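Rechercher sur le site OK

Conserves : le retour des bocaux de famille

14 Nov 2020, par Shiela Lagman

À Sison, l'atelier Gromden a rouvert en septembre avec 2 marmites et une seule recette, la papaye verte au vinaigre. Virgilio Macaraeg y prépare 33 bocaux par fournée.

« Ma mère ne notait rien, j'ai tout refait au goût », explique-t-il.
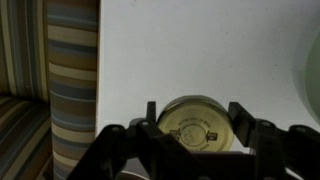

Le vinaigre vient de chez Rhea Belmonte, qui le laisse vieillir 3 mois. Le gingembre est coupé à la main, la veille. L'atelier a vendu 1 529 bocaux depuis la réouverture, surtout au marché. Une version pimentée est à l'essai.

Contact | © Prevurico | Haut de page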